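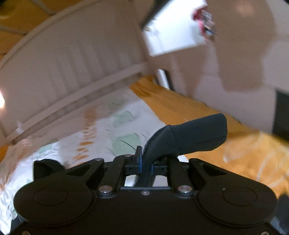

Kyrylo Sirko
Equipment Coordinator, Velum Handling Program

The hand-held grippers issued by the Dinley equipment room are in heavier use this term than at any time since the Velum program began. Most of the work is with clothing and bedding in ordinary bedrooms, and soft goods are harder on a gripper than many users expect. Lint, loose thread and skin oil all find their way into the linkage. The equipment room has therefore revised its care instructions, and all holders of a gripper are asked to follow them from the start of the coming work period.

Before a session

The gripper should be opened and closed by hand several times before it is taken to the work area. Movement should be even on both sides. The two lever arms mirror one another, and a difference in travel between them is usually the first sign of a loose pin or of fiber wound around a lower joint. A user who feels a catch should not force the arms through it.

Each metal pin and screw head on the linkage should then be checked with a fingertip. A head that turns under light pressure is to be tightened with the driver supplied in the case. Thread compound is applied only in the equipment room, and users are asked not to add their own. In May a unit came back with its upper pivot bonded so firmly that the arm had to be replaced.

The round housings on either side of the body are to remain closed. Opening the caps is a bench job.

Finger pads and mounts

Pads receive most of the wear and most of the questions. The curved, textured pad should be seated squarely in its mount, with no rocking at the base when it is pushed from side to side. A small amount of flex toward the tip is normal. If the base itself moves, the mount is at fault and the whole assembly should come back to the bench.

The textured surface holds dust. It should be wiped with a cloth dampened with water and left to air dry before use. Alcohol wipes are no longer issued with the kit – the Sydorenko bench found that repeated use left the surface slick, and users then squeezed harder to make up for the lost grip. A second cloth, kept dry, is provided for the arms and the body. The 2 cloths should not be exchanged.
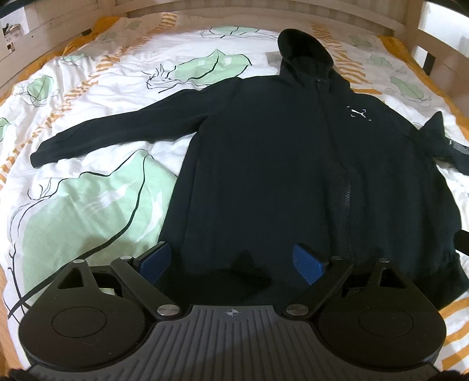
Reading time: 4 minutes

Work on garments

For work on a spread garment, such as a zip-up sweatshirt laid out on a duvet, the blue pads should be brought to the lower edge of the fabric with the fingers open, and the faces of the pads should be level with each other. If one pad meets the fabric ahead of the other, the user should stop and check the upper pivots before going on.

Ribbed hems and cuffs shed more than smooth cloth. After a dark knit garment the pads should be wiped, even when they look clean. Zippers call for some care as well. The teeth will mark a soft pad if it is dragged along them, and a pad that is scored across its face is to be turned in. Drawstrings, straps and tabs should be kept out of the gaps between the arms and the housings.

The grooved plate at the center of the unit also collects lint. It should be brushed in the direction of the ridges with the soft brush. The target mark near the top of the plate must stay readable. Tape, labels and inventory stickers are not to be placed over it, and units returned with the mark covered will be held until it has been cleaned.

Bench service

Each gripper is due at the bench after 1,000 closures, as entered in the Clistix log. Service is carried out by Ivan Zhuravel and follows 4 stages:

Linkage removed, brushed out and refitted
Pins and screws inspected, with worn ones replaced
Pads and mounts checked for fit and changed if needed
Opening width measured and compared with the previous entry

A unit is normally back with its holder in 2 working days. Loan units may be requested for that period, although supply is limited and priority goes to groups with household sessions already booked. Mr. Zhuravel asks that the log be brought up to date before a unit is handed in. Several recent units arrived with pages missing, and their service had to be treated as overdue.

Faults noticed during a session should be written on the yellow card in the case, with the side of the gripper noted as left or right when held in the working position. "Stiff" or "not closing well" is of limited use to the bench. A note that the left arm catches when half closed can often be dealt with while the holder waits.

Replacement pads, cloths and brushes may be collected from the equipment room between 9 a.m. and noon. Requests for complete finger assemblies should be sent to the coordinator in writing.

Print this item | E-mail this item

Last updated: May

Related items
Booking a Household Session Through the Velum Program
Clistix Log: Changes to the Closure Count Page
Charging and Storage of Portable Equipment
New Hours at the Sydorenko Bench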